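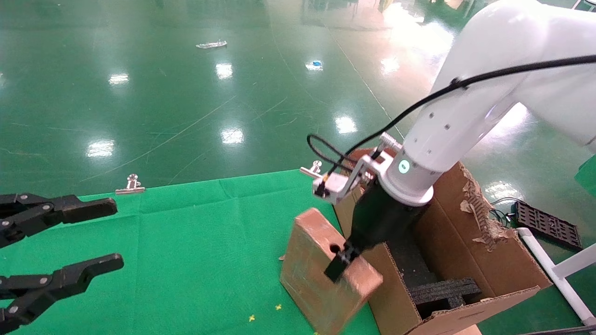
*Offener Karton, rechte Lasche schon eingerissen, grünes Tuch davor.*

**1/** Ihr Lieben, es ist Oktober, und damit beginnt bei mir die Zeit, in der ich Pakete packe. Mehrere von euch haben nach dem letzten Thread gefragt, wie ich das mit den gebrauchten Kartons mache, und weil ich heute Abend sowieso mit einer Kanne Tee am Küchentisch sitze, schreibe ich das jetzt mal in Ruhe auf. Es wird ein bisschen länger, ihr kennt mich ja.

**2/** Erstmal zur Vorgeschichte: Ich bin vor ein paar Jahren von Ruseck weggezogen. Ruseck hat 3.118 Einwohner, und gefühlt schulde ich der Hälfte davon noch ein Glas Marmelade. Zwischen uns liegen jetzt 517 Kilometer, da fährt man nicht mal eben mit einem Kuchen rüber. Also gehen Pakete hin und her, und zwar das ganze Winterhalbjahr.

**3/** Einen neuen Karton habe ich seit dem Umzug nicht mehr gekauft. Die guten bekomme ich von Atif Swati, der unten im Haus den Gewürzladen hat und mir die stabilen zweiwelligen hinter der Tür stapelt (danke, Atif, falls du mitliest, und das mit dem Schwarzkümmel habe ich nicht vergessen!).

**4/** Zweiwellig ist für mich das Zauberwort. Schaut euch die Kante an: eine Wellenlage oder zwei? Für Wollsocken und Bücherl reicht eine völlig aus. Sobald Glas drin ist, nehme ich zwei, auch wenn der Karton dann fürchterlich sperrig aussieht und meine Mutter am Telefon fragt, ob ich einen Kühlschrank schicke.

**5/** Wegen der Risse, danach wurde am meisten gefragt: Eine Lasche, die oben an der Kante ausgefranst ist, finde ich nicht schlimm. Die kommt beim Zukleben nach innen, die heile legt man darüber, Klebeband längs und dann einmal quer. Schlimm finde ich Risse, die in die Ecke laufen, denn an den Ecken hängt die ganze Stabilität. So ein Karton wird bei mir zu Füllmaterial.

**6/** Und feuchte Kartons bitte gleich ins Altpapier! Auch wenn sie wieder trocken sind. Pappe, die einmal richtig nass war, bleibt weich, das spürt man, wenn man mit dem Daumen auf die Seitenwand drückt. Ich habe das mit sechs Gläsern Zwetschgenmus gelernt und möchte nicht weiter darüber sprechen.

**7/** Gut, doch noch ein Satz dazu: Der Empfänger war Junaid Magsi, mein alter Nachbar, und er hat mir hinterher geschrieben, der Brief sei »sehr fruchtig« gewesen. Seitdem kommt der Brief bei mir in eine eigene Tüte. Immer.

**8/** Füllmaterial. Ich reiße die ausgemusterten Kartons in Streifen, am liebsten quer zur Welle, dann biegen sie sich nicht so störrisch. Dazu zerknülltes Packpapier aus alten Sendungen. Zeitung geht auch, färbt aber gern auf helle Sachen ab, und Tante Gerlinde trägt ihre Stricksachen nun mal in Cremeweiß.

**9/** Was ich außerdem sehr empfehle: Stoff! Alte Geschirrtücher, ein ausgedienter Kopfkissenbezug, der Rest vom Vorhang. Ich wickle die Gläser darin ein, und die Leute in Ruseck wissen inzwischen, dass die Tücher mit dem nächsten Paket zurückkommen sollen. Manche sind schon so oft hin- und hergereist, dass sie mehr von Deutschland gesehen haben als ich.

**10/** Zum Packen selbst: schwere Sachen nach unten und in die Mitte, Leichtes an den Rand und obendrauf. Dann den Deckel zuhalten und einmal kräftig schütteln. Wenn etwas klappert, ist noch Luft drin, also wieder auf und nachstopfen. Mir ist klar, dass man um elf Uhr abends keine Lust mehr darauf hat. Ich mache es trotzdem, mit Seufzen.

**11/** Klebeband: Ich bin beim Papierklebeband von Mevton gelandet, das zum Anfeuchten. Man braucht einen Schwamm und ein bisschen Geduld, die ersten beiden Streifen kleben garantiert am Ärmel. Dafür reißt es schön gerade ab, und beim nächsten Mal muss ich nichts abpulen. Wer lieber das braune aus Plastik nimmt, bitte, ich verurteile hier niemanden (ein kleines bisschen vielleicht).

**12/** Alte Etiketten entweder ganz überkleben oder mit dickem Stift unleserlich machen, auch die kleinen Strichcodes an der Seite. Die übersieht man so leicht. Ein Paket von mir ist mal fröhlich zum vorigen Absender nach Tollivwood gereist, zu einem Laden für Aquarienbedarf. Sehr nette Leute dort, sie haben es weitergeschickt und eine Karte mit einem Wels draufgeklebt.

**13/** Größe! Mein größter Karton ist an der langen Seite 70 cm, und den nehme ich nur noch für Federbetten. Je größer, desto mehr packt man hinein, und am Ende steht man mit einem Monstrum an der Straßenbahn und bekommt es nicht über die Stufe. Zwei mittlere sind viel angenehmer, auch für die, die das Ding beim Empfänger die Treppe hochtragen.

**14/** Was diesen Monat rausgeht, falls jemand Ideen braucht: Quittengelee, getrocknete Apfelringe, ein Paar geringelte Stulpen, die Pálfi-Kekse mit Walnuss (die gibt es in Ruseck nicht, und es wird jedes Jahr danach verlangt), ein Stapel ausgelesener Krimis und für Junaid wieder Zwetschgenmus. Diesmal im zweiwelligen.

**15/** Ach so, und die Inhaltsliste! Ich lege obenauf einen Zettel, auf dem steht, was drin ist und für wen. Früher habe ich das gelassen, weil ich die Überraschung schöner fand. Dann hat mein Bruder ein Glas Gelee zwischen den Pappstreifen übersehen und mitsamt dem Karton in den Keller gestellt. Gefunden hat er es beim Frühjahrsputz. Es hat übrigens noch geschmeckt.

**16/** Wo ich die Kartons lagere, wollte @quittenbluete noch wissen: flach gefaltet hinter dem Kleiderschrank, nach Größe sortiert, höchstens 9 Stück. Kommt ein zehnter dazu, muss einer gehen. Ohne diese Regel hätte ich vermutlich keinen Flur mehr, und der Flur ist bei uns sowieso schon voller Schuhe.

**17/** So, der Tee ist leer. Schreibt mir gern drunter, was bei euch in die Herbstpakete kommt, vor allem Herzhaftes, da fällt mir außer Chutney nie etwas ein. Und falls jemand weiß, wie man einen Gugelhupf verschickt, ohne dass er als Streusel ankommt: Ich bin ganz Ohr und habe schon einen im Ofen.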